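I've had the Grikska benchtop cell counter next to my hood since June, and a few people in other labs have asked me whether it's worth the money, so I'm going to put it all in one place and then just send the link.

Quick background so you know what I use it for. I grow suspension lines, mostly T cell leukemia lines and one fussy B cell line that sulks if you look at it wrong, and I do a lot of time courses where something gets added at zero hours and then I count, and count, and count. Before this I did everything on a glass hemocytometer with trypan blue and a clicker. I don't hate the hemocytometer! It's cheap and it never needs a firmware update. But on a big time course day I'd be squinting until dinner, and by the last few samples I didn't trust my own numbers anymore.

So, the Grikska. You load ten microliters of stained cells into a slide, push the slide in, wait a bit, and it gives you total count, percent viable and a size histogram. Setup was easy. I unpacked it before lunch and had real numbers the same afternoon, and the only thing I had to look up was how to set the dilution factor (it's under Protocol, then Sample, and it defaults to 1:1, which caught me out on day one and made me think my cells had had a wonderful weekend).

The first thing I did was run it side by side with the hemocytometer. I kept that up for longer than I meant to and ended up with 243 paired counts, spread over four lines and a pretty wide range of densities. In the middle of the range the two methods agree really well, and the repeat counts on the Grikska were tighter than mine, which stung a little. At the low end it gets shaky. If you're working with very thin cultures I'd still do those by hand, or spin down and resuspend in less.

Viability is where I have opinions. On healthy cultures it's great. On anything below 70 percent viable it starts calling debris dead cells, and your viability looks worse than it is. You can fix a lot of this by raising the minimum size gate, but the gate resets when you switch protocols, and I have lost more than one afternoon to that. Please, somebody at Grikska, let me lock it.

It also struggles with clumps. My B cell line likes to grow in little grape bunches, and the declumping setting sort of works if you've pipetted well first. If you haven't, it will happily count a bunch of six as one enormous cell. Check the histogram! If you see a long tail off to the right, go back and triturate again before you believe anything.

Now the slides. The Grikska ones are nice, they fill evenly and I've hardly had a bubble, but they're single use and the cost creeps up on you. I tried the Stanby slides as a cheaper swap, and they do fit, but the chamber depth must be a hair different because my counts came in low every single time. You could work out a correction for your own machine. I got bored and went back to the originals. By the way, the counter keeps a running total in the settings menu, and mine says 2,504 as I write this, so it's had a proper workout and nothing has broken or drifted that I can tell. I check it with beads on Mondays.

Compared with the Ingvarsson counter (we had one on loan before I bought this), the Grikska is faster and a lot quieter. The Ingvarsson does have fluorescence, though, and if you want AO/PI staining then that's your answer and you can stop reading. For plain trypan blue I think it's overkill, plus the touch screen hated my gloves. The Grikska screen works fine through nitrile, even double gloved.

Export is okay. It writes a CSV to a USB stick with one row per sample, and the sample names come through as you typed them, up to a limit. There's a wireless option that I never got to work on our network at Brerkbridge, and after two tries I quit caring. The images save as separate files with numbers for names, so if you want to match a picture to a sample later, write the number down at the time. My notebook has a whole column for it now.

Would I buy it again? Yes, for what I do. If you count a handful of flasks a week, keep your hemocytometer and spend the money on serum. If you're doing growth curves with drug arms and triplicates, it's lovely to get your evenings back, and the counts late in the day are as good as the ones in the morning. Mine weren't.

Comments are open below, and I'd love to hear from anyone running it on primary cells, which I haven't tried. 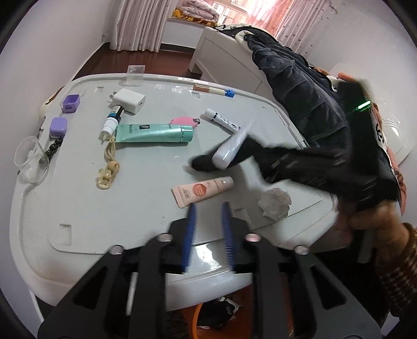 Resting primary T cells are small enough that the default size gate threw out a good part of mine, so drop the minimum before you run anything precious. Once they're activated and blasting it does fine. I'd also say the declumping got worse for me on day three after stimulation, when everything is in clusters, and I ended up counting those by hand.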